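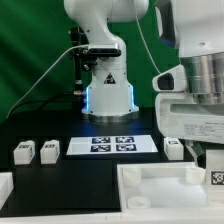
Gritar (workshop robot cell)

Reading time: 4 minutes
Last updated: May

Gritar is a two-arm robot cell built by members of the Tristau shared workshop. It occupies a black tabletop in front of a green curtain and is used for small pick-and-place work with light plastic parts. The design was begun by Liviu Sârbu and Aldana Troncoso, who still maintain it. The name refers to the whole cell, including the table and the control software, although members often use it for the arms alone.

Background

Tristau had owned a set of hand tools, two printers and a small lathe for several years before its members took up automation. An earlier machine, called Wumulik, was a single homemade arm driven by hobby servos. It could lift a cube but could not put it back in the same place twice, and it was taken apart for its power supply. Sârbu and Troncoso proposed that the next build should use finished arms, bought secondhand, and that the workshop's own labor should go into the table, the parts trays and the programming.

The members approved a budget of 2700 dollars for everything except the arms, which were paid for by private loan. Of this sum, 600 dollars went to the table and its frame, and 500 dollars to cameras, mounts and cable.

Layout

The arms are white and share one tabletop. One stands upright in the middle of the table on a metal ring, with blue light strips along its base. The second reaches in from the right. A black sensor bar is held against the central arm at mid-height.

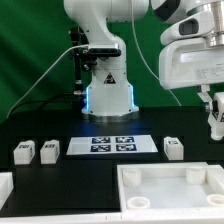 The curtain was added after the first trials, when shelving behind the table kept confusing the object detection. A gray sheet was tried first - it was replaced because the white arms did not separate well from it under the evening lights. Power and data cables were at first tied along the table edge, but the moving arm pulled them loose, and several were rerouted from overhead.

Markers and calibration

Gritar finds its parts by means of printed square markers, also called fiducials. A flat plate carrying four of these, in two rows, serves as the shared reference for the table. Smaller markers are fixed to the cubes used in practice runs. The gripper body has one as well, which allows a second camera to check where the hand is without relying on the joint readings.

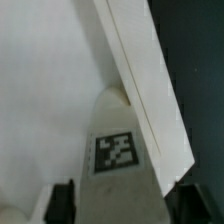 Marker on the front of the gripper body, seen close up. A flat white board crosses just above its tip.

Calibration is done at the start of each working session. The arm is moved through 54 stored positions, and the software compares the marker readings with the expected values. If the result is poor, the operator wipes the markers, checks that the plate lies flat and repeats the routine. The method was written up by Beathag Matheson, whose notes are kept in a binder beside the table and are known in the workshop as the Papadopoulos notes, after the name printed on the binder when it was bought.

Trays and holders 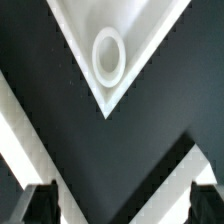

The trays were the part of the project that took the most revision. Early versions had high walls, which the fingers struck on the way in, and loose parts slid along the floor whenever the tray was bumped. The current pattern is shallow and white, and its ring-shaped holders are set close to the corners, where a piece can be approached from above with the walls on either side as a guide. The opening of the ring reads as a pale gray oval to the wrist camera when it looks in at an angle, so the detection program was changed to accept ovals as well as circles.

White on white remains a known weakness. Troncoso has suggested a darker floor for the next set of trays, but none has been made.

Use

Members may book the cell after a short introduction to the stop button and the speed limits. Most bookings are for sorting and placing exercises. Two-arm tasks, in which one arm passes a part to the other, are permitted only with a second person at the table.

See also: Wumulik; Tristau workshop rules

Comments (3)

Magnus Rennie
The budget section should say whether the spare gripper fingers came out of the camera money. I remember they did.

Blair Gourlay
Is the tray file shared anywhere? I would like to try one with a black floor on our printer.

Beathag Matheson
Blair - ask at the desk for the latest one. The copy in the binder still has the high walls.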